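Looking after the bench arm: your questions

How often do I clean the fingertips?

I wipe mine every 300 picks with a damp cloth, then leave them to air dry. No solvents, please - they make the pads go slick. When I'm handling smooth timber I check them more often.

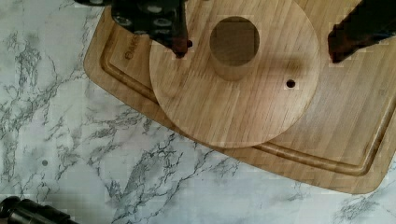
Pruko

When do the pads need replacing?

I change them at 2,000 picks, or sooner if one looks chewed up. Always do both fingers together! I put a new one beside an old one once and everything I picked up came out crooked.

Do I have to recalibrate afterwards?

Yep. Open the fingers all the way, run the zero routine from the Plerus menu and try a few slow picks on something light. I like round wooden pieces on a cutting board for this, right on the kitchen counter.
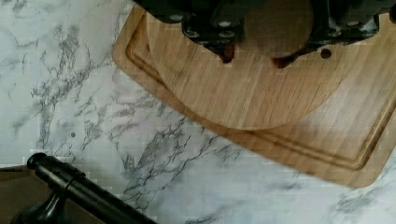
Fingertips low over the round board.

What about the screws on the gripper housing?

Snug them up by hand every 500 picks or so (a short hex key is plenty). If one keeps working itself free, add a dab of threadlocker, and keep it well away from the pads.

Page updated 19 July 2025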